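### 4.2 Uniformity after long operation

The three Clonside panels were run for 600 hours at a fixed backlight level, with a static test pattern shown for the first half of that time and full white for the rest. Luminance was read at nine points per panel with a Korkosach meter held against the glass. Readings were taken at the start, at the midpoint and at the end.

Two panels stayed close to their starting values. The third lost over 6 percent at the lower left corner, where the driver board sits behind the glass. Abeysekara and Khan report a similar loss in the same corner for an older Costigan model, though their panels were mounted upright and ours lay at a slight tilt.

A faint trace of the pattern remained on all panels at the midpoint reading. It was gone from two of them by the end of the run. On the third it could still be seen on dark gray but not on white. We did not test whether a moving background would have cleared it sooner.

Color shift was small and is left out of the analysis. The raw readings, 827 in all once the repeats are counted, are kept at the Grastthorpe laboratory.

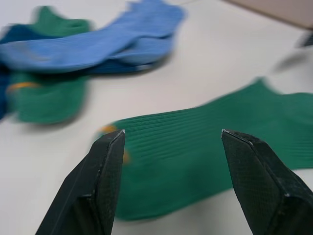

**Figure 3.** Open gripper fingers and a green ribbed sock on a white tabletop.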